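Vavby 400 Squeeze Bottle
Nondier kitchen storage range, item 973

Refillable bottle for oil, vinegar and washing-up liquid. Sold singly, without contents.
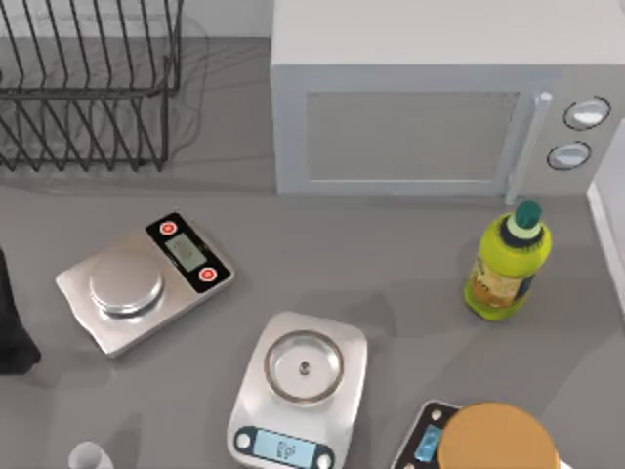
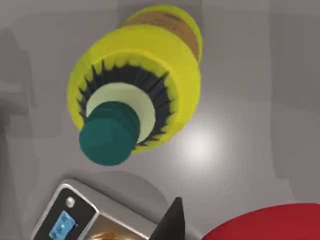

Green bottle (first view) and yellow bottle (second view).

Capacity: 400 ml
Empty weight: 76 g
Maximum fill: 300 ml for thick liquids
Cap: screw fit, replaceable (Coman type)
Cleaning: by hand in warm water; remove the cap first

Do not use for bleach or hot oil. Spare caps are ordered separately from Sendbridge. Price list valid from 23 November 2024.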